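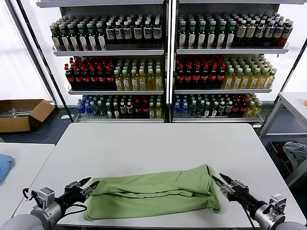 Both grippers wait low over the table, one on each side of the green cloth.

Two fingers, one folded cloth

A comparison of grippers at the Ulau test room

By Ánh Huỳnh

Before I came to Ulau I believed that the arm is the difficult part of a robot. Chiến Khổng, who has run the cloth tests here since December, corrected me in the first minutes. "The arm goes where you send it," he said. "Then the fingers must find one layer of fabric and leave the other one."

The team compares two sets of jaws on the same pair of arms. The Biltholm set is stiff and closes hard. The Pakholm set gives a little when it touches the table, so it can press down before it pinches. Each set gets 300 tries on folded cloths, and a try counts only when the top layer comes up alone.

In the first round Biltholm reached 50 percent and Pakholm 51. Bảo Nông wrote both numbers on the wall and went to drink his coffee. For him one percent is nothing, and he prefers to look at how each set fails. The stiff jaws miss the edge and slide over it. The softer ones take too much, and both layers rise together.

Nia Parry works on the controller. She wants the fingers to stop by force and not by height, because a wrinkle changes the height all the time. Her change made the closing slower, which Phúc Phan does not like. He must keep the time of a full fold short enough for a customer.

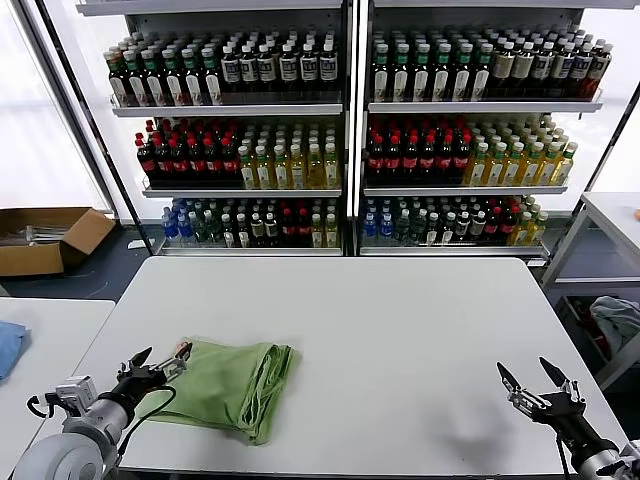 What the jaws cost

Price will also have a voice in the decision. The team plans for 4000 closings before it changes the finger pads, and the Pakholm pads are the more expensive ones. Chiến would still choose them for thin fabric. For towels he keeps the Biltholm set, and the next round, under the project name Kiều, will use only towels.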